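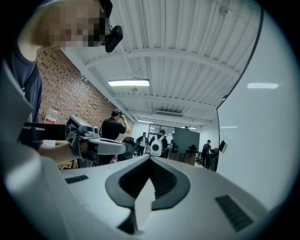
Hnatiuk Mount Pack
Expansion for Rernura (PC)

Adds 2 rideable mounts to the base game: the Hnatiuk ram and the Duvusstead marsh horse. Both are bound to the account and can be called by any character of level 15 or higher.

Price: 2000 crowns
Download size: 30 MB
Requires: Rernura base game, current patch
Players: online only

The ram has a shorter sprint but does not lose speed on slopes. The marsh horse crosses shallow water without dismounting the rider. Neither mount can be used in dungeons or ranked arenas.

Items are delivered to the in-game mailbox after purchase. Mail must be claimed before the mount shows up in the stable menu. The pack cannot be traded or gifted.

Mount design: Lesia Didenko
Animation: Matěj Paulík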